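Home | Reading rooms | Set-up guides | Support

This site uses cookies to remember your place in a title. Accept | Manage settings

Clanda Book Summaries: Set-up Guide
Section 2. Your first shelf and your first summary

Welcome in! By the end of this section you'll have a shelf of non-fiction summaries ready to read or listen to, and with a bit of luck you'll already be deep in one – our food and farming list is a lovely place to begin.

Before you start, have your library card number or the email address you signed up with to hand.

Making a shelf

1. Open Clanda and tap Shelves, then New shelf.
2. Give the shelf a name. Anything goes, so "Soil and supper" is every bit as good as "Economics".
3. Choose 2 or more subjects. Clanda fills the shelf with up to 20 titles straight away, which is great fun to watch!
4. Press and hold any title you don't fancy, then tap Swap.
5. Tap Keep shelf.

Note: Swapped titles aren't lost. They go to Set aside, at the bottom of the Shelves page, and you can bring them back whenever you like.

Caution: Deleting a shelf also deletes the notes you made on it. Export your notes first (see Section 5). 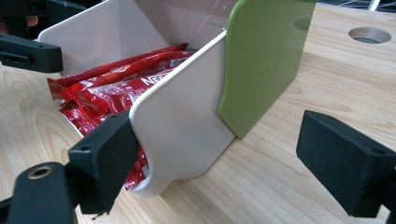
Photo: Kirstin Geddes / Wonside

Reading a summary

1. Tap a cover. The first page gives you the author's main argument in a short paragraph, so you can decide whether to carry on.
2. Swipe left to move through the key ideas. Each one has a chapter reference, handy if you own the full book and want to dig in.
3. Tap the headphones to listen instead. Most of the food and history titles are read by Ivan Tkachenko or Svitlana Lysenko, and both are a joy to listen to over the washing-up.
4. To save a passage, press on the first word and drag to the last. Choose Note to add a thought of your own, or Mark to save it as it is.

Note: Chapter references follow the first hardback edition unless the cover page says otherwise. In a paperback the page numbers may differ, but the chapters should match.

Caution: Listening over mobile data can use up your allowance quickly. Switch on Wi-Fi only under Settings > Sound before you go out.

If a summary won't open

1. Close Clanda fully and open it again.
2. Check that your card hasn't run out under Settings > Account.
3. Still stuck? Send the title and your device model through the Support page. Oksana Palamarchuk and her team love a puzzle – do tell them what you were reading, too!

Section 3 covers sharing a shelf with your reading group.

Filed under: Getting started, Non-fiction, Reading and listening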